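Lodura 注ぎ作業データ用 再生・区間分割ツール

README(最終更新 2022-11-30)

はじめに

Lodura を開いてくださってありがとうございます。ロボットが容器から紙コップへ中身を注ぐ、という短い作業の記録を読み込み、手首カメラと固定カメラの映像を同じ時間軸に並べて再生し、動作の区切りを付けて書き出すためのツールです。もともとは Claltden のチームの中で、制御ログと映像を見比べるたびに毎回ちがうスクリプトを書いていたのを、Thilini Mondal がひとつにまとめたのが始まりでした。その後 Iresha Begum が区間推定の部分を書き直し、いまの形になっています。

論文の付録のような整った資料を目指したものではありません。自分たちが半年後に読み返して困らないように、思いつくことをなるべく書き残しておこう、という気持ちで書いています。少し長いですが、お茶でも飲みながらお付き合いください。急いでいる方は「インストール」と「よくあるつまずき」だけ読めば動かせるはずです。

できること

・手首カメラ、固定カメラ、関節角、グリッパ開度を共通の時刻に揃えて再生する
・エピソードを5つの区間(接近、把持、移動、傾け、戻し)に自動で分割する
・分割の境界を画面上で引っぱって直し、直した履歴ごと保存する
・学習用の形式に書き出す(配列形式と、エピソード単位のフォルダ形式)
・二台のカメラの映像で容器の口の位置を推定し、重ねて表示する

最後の機能はまだ実験的な扱いです。あとで書くように、透明な容器はなかなか手ごわい相手です。

同梱データについて

付属のデータセットは 219 エピソードで、展開後の容量はほぼ 70 GB です。ダウンロードには時間がかかりますので、まず触ってみたいという方は、sample フォルダの 8 エピソード分を使ってください。構成は本体とまったく同じで、書き出しまでひととおり試せます。

各エピソードのフォルダには次のものが入っています。

wrist.mp4 手首カメラの映像
fixed.mp4 固定カメラの映像
state.csv 関節角、グリッパ開度、時刻
segments.json 区間の境界と、その境界を誰が(または何が)付けたか
note.txt 収録時のメモ。空のこともあります

note.txt の書きぶりは収録した人によってずいぶん違います。一行で済ませる人もいれば、日記のように書いてくれる人もいて、後者は読みものとしても楽しいので、あえて統一していません。機械で処理するときは、このファイルに頼らないでください。
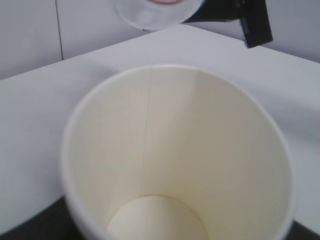
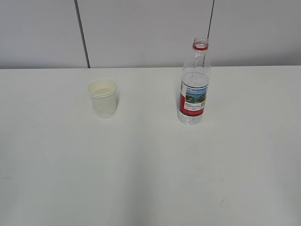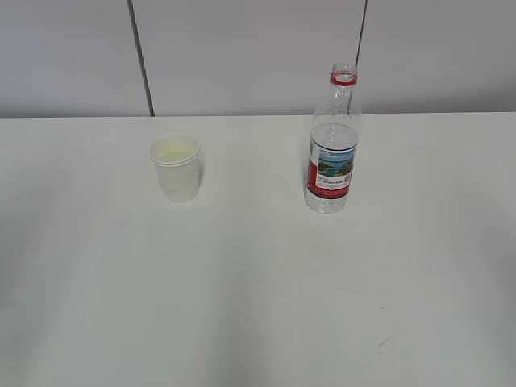
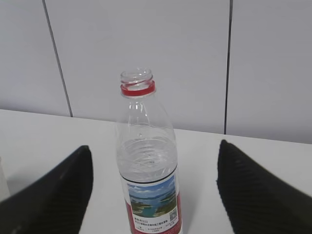
図:注ぎ作業の作業台。1枚目と4枚目が手首カメラ、2枚目と3枚目が固定カメラ。

時刻合わせの考え方

二台のカメラは別々の時計で動いているので、そのまま並べると映像が少しずつずれていきます。初期の版では、先頭のフレームを揃えてあとは成り行きにまかせていました。短いエピソードならそれで済むのですが、やり直しの入った長いエピソードになると、最後のほうでは手首側と固定側がはっきり別の動作をしているように見えてしまい、境界を付ける人がずいぶん苦労しました。

いまの版では、グリッパ開度が大きく変わる時刻を手がかりにして、エピソードの途中でも補正をかけています。補正量は再生画面の下に細い線で表示されます。線が急に跳ねているところがあったら、補正の手がかりを取り違えている可能性が高いので、sync.mode を manual に切り替えて、手で合わせてください。少し面倒ですが、あとの工程がずっと楽になります。

区間推定について

推定には state.csv の値を主に使い、映像は補助として使っています。「接近」と「把持」の境はグリッパ開度だけでかなりよく決まります。難しいのは「移動」と「傾け」の境です。腕を運びながら少しずつ傾け始める動作が多く、人が見ても意見が割れます。Thilini と Iresha も最初は別々の基準で付けていて、見比べたときに二人とも自分のほうが正しいと思っていたそうです。話し合いの結果、手首の回転速度が tilt.threshold を超えた時点を「傾け」の開始とすることに落ち着きました。

この値は config.yaml で変えられますが、変えたときは必ず segments.json の threshold_used も一緒に書き出してください。基準の違う境界が同じフォルダに混ざると、あとから見分けるのがとても難しくなります。(一度やってしまい、3月の分をまるごと付け直しました。)

容器の口の推定について

手首カメラで紙コップを真上近くから見下ろすと、縁がほぼ円として写るので、楕円の当てはめがよく効きます。ただし縁が大きく写って下端が画面の外に出ることもあり、その場合は見えている弧だけから円を推定します。estimate.partial_arc を true にしておいてください。既定では false になっています。

固定カメラでは、白っぽいコップが白い天板の上に立つため、輪郭の差がごく小さくなります。明るさの差だけに頼ると壁の継ぎ目のほうを拾ってしまうことがあったので、背景の直線をあらかじめ登録しておく仕組みを入れました。background.lines に継ぎ目の両端を書いておくと、推定のときに除外されます。作業台を動かしたら、ここも忘れずに書き直してください。

キャップのない透明なボトルについては、首のところに残った赤い輪がたいへんありがたい目印になります。Lodura はまずこの色を探し、見つかったらその少し上を口とみなします。赤いラベルのボトルではラベルの色と取り違えることがあるため、候補のうちいちばん上にあるものを採用する決まりにしています。単純なやり方ですが、ボトルが立っている間はよく働きます。傾けたあとは上下の関係が崩れるので、直前までの位置から追いかける方式に切り替わります。

水面の高さの推定は、まだ入っていません。ご要望をいちばん多くいただく機能で、私たちも欲しいのですが、ボトルの胴の凹凸で光がゆがむため、安定した線がなかなか取れずにいます。途中まで書いたものが branches/level に置いてありますので、興味のある方はのぞいてみてください。

インストール

Python の仮想環境をひとつ作り、そこに入れることをおすすめします。

git clone したフォルダに移動する
pip install -e . を実行する
lodura check を実行する

lodura check は、動画の読み込みに必要なライブラリと、書き込み先の空き容量を確かめてくれます。問題がなければ、次のコマンドで再生画面が開きます。

lodura view sample/

分割と書き出しは次のとおりです。

lodura segment sample/ --config config.yaml
lodura export sample/ --format folder

よくあるつまずき

再生画面が真っ黒になる
動画のデコーダが見つかっていないことがほとんどです。lodura check の出力の最後の行を見てください。

境界がすべてエピソードの先頭に集まる
state.csv の時刻の単位が違っています。Lodura は秒を前提にしているので、ミリ秒で記録した場合は time.unit を ms にしてください。

片方のカメラしか表示されない
ファイル名を確認してください。wrist.mp4 と fixed.mp4 以外の名前は、いまのところ読み込みません。名前を自由に決められるようにしたいという話は前から出ていて、手が空いたら取りかかります。

保存した境界が消えた
segments.json を別のエディタで開いたままにしていると、上書きされることがあります。同じフォルダに segments.json.bak が残っているはずなので、そちらから戻してください。

使ううえでのお願い

同梱データは、背景も天板もあっさりした、かなり限られた環境のものです。照明や台の色が変わったときにどうなるかは、このデータだけでは確かめられません。学習に使われる場合は、ご自分の環境での記録を混ぜることを強くおすすめします。

また、segments.json の境界には、人が直したものと自動のままのものが混ざっています。source の欄が auto になっているものは、目を通していないという意味です。評価に使うときは human のものだけを選んでください。

謝辞と連絡先

記録の保管場所と計算機は Prosance の皆さんに貸していただきました。容量の相談のたびに快く応じてくださって、本当に助かっています。

不具合の報告やご質問は、リポジトリの issue にお願いします。日本語でも英語でもかまいません。再生画面まわりは Thilini Mondal、区間推定まわりは Iresha Begum が主に見ていますが、どちら宛てか迷ったら気にせず書いてください。報告のときは、config.yaml と lodura check の出力を一緒に貼っていただけると、話がとても早く進みます。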